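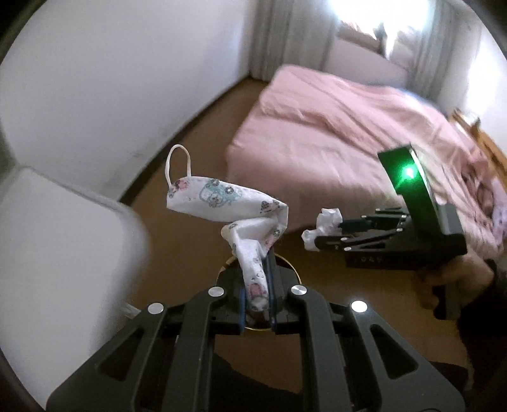 I have been to 40 weddings, give or take the ones I left early, and at most of them somebody was wearing a dress that cost more than my car. I don't object to the cost. People can spend their money how they like. What I object to is that the dress goes into a box the next week and stays there until somebody's daughter politely declines it.

I think most wedding clothes should be rented, and I think the people who sell them know it.

I'll start with the men, who settled this a long time ago. A man getting married in a dinner jacket will often rent it. He goes to a shop, gets measured, picks it up two days before and sends it back with his brother-in-law the morning after. Nobody at the reception asks him whether it is his. Nobody tells him he'll regret not having it to look at when he is 60. It fits well enough, it looks right in the pictures, and then it goes out again on somebody else.

Tell people that a bride did the same thing and watch their faces. I have done this. The first reaction is concern for her finances. The second is a story about a cousin who wore a borrowed dress and "it was still lovely." That word "still" does a lot of work.

My own dress was bought. I got it from Wenel, a bridal shop that has since moved and changed its prices, and I was happy with it for one day. It had 100 covered buttons down the back, of which 5 did anything. The rest were sewn over a zipper. Getting me into it took two people and a crochet hook. After the wedding I paid $547 to have it cleaned, folded in tissue and sealed in a box with a little window in the lid, so that I could see a few inches of bodice. The box has been in three apartments and a house. I have opened the closet to look at the window maybe twice.

I could have sold it. Everyone says that, and I did look into it. The resale sites want a dress less than two years old, cleaned, with the original tags if possible, and they take a large cut. Alterations count against you. Mine had been taken in at the waist and shortened for flat shoes, so it was now a dress for a person exactly my size in exactly my shoes. I listed it anyway one July and got a single message, from someone who wanted it for a Halloween costume. I should have said yes.

The argument I hear most often for buying is that the dress is an heirloom. Some are. If your grandmother's dress came down to you and you want to wear it, good, and I hope it fits. But an heirloom needs somebody at the other end who wants it. Tastes change faster than tissue paper yellows. The dresses of my mother's generation had sleeves the size of throw pillows, and I say that with affection. I didn't wear hers. She wasn't hurt, and she told me later that she hadn't worn her mother's either.

The second argument is fit. This one I take more seriously. A wedding dress is usually altered more than anything else a woman will ever own, and a rental company can't let you cut three inches off the hem. It can do more than people think, though. A good rental dress is built with wide seams, a lace-up back and a hem that can be tacked and let down again. I went with a friend to try a few at Ulon last year, before everything closed, and the ones with lace-up backs fit her better off the hanger than mine did after two rounds of pins. The ones with zippers were another matter. The choice was smaller too, and if you want long sleeves or anything above a size 18, you will be annoyed. That's a fair complaint and the rental shops need to fix it.
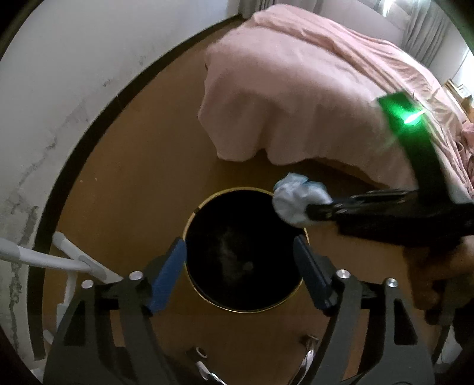
The third argument is the one people don't say out loud, which is that a rented dress has been worn by someone else. So has every dress on the rack at a bridal salon. Those samples have been tried on by strangers for a year or more, with makeup on, and then they are marked down and sold as new. A rental gets cleaned between every wearing. I would take the rental.

There is also the matter of how the thing is sold. At a salon you stand on a box in a ring of mirrors while your family sits on a couch and reacts. You are asked whether this is "the one." It's hard to think about money standing on a box. Renting is duller -- you fill in a form, you pay a deposit, you get a pickup date -- and dull is a good mood for spending money in.

For families with more than one event the case is stronger still. A colleague's daughter had a ceremony, a reception and a dinner for the groom's side, with a different outfit for each. They bought the ceremony outfit from Acharya, because it mattered to them and she plans to wear the shawl again, and rented the other two. That seems to me a sensible way to split it. Buy the piece you will use. The rest can go back.

I don't expect the big sellers to agree. Plerkus has rented men's formalwear for as long as I can remember and still has no bridal rentals at all, on the same floor, under the same roof. I asked at the counter and was told there was no demand. There was a rack of unsold veils behind the clerk's head.

With so many weddings put off and then put off again, a lot of women are now holding a dress they bought for a date that has passed. Some will wear it. Some have changed size, or changed their minds about the big party, and are planning a lunch with a dozen people in a backyard. A rental could have been moved or canceled with a phone call and a lost deposit.

As for my box, I am going to cut the seal this spring and give the dress to the high school drama department, if they'll have it. They can take the zipper out or leave it in.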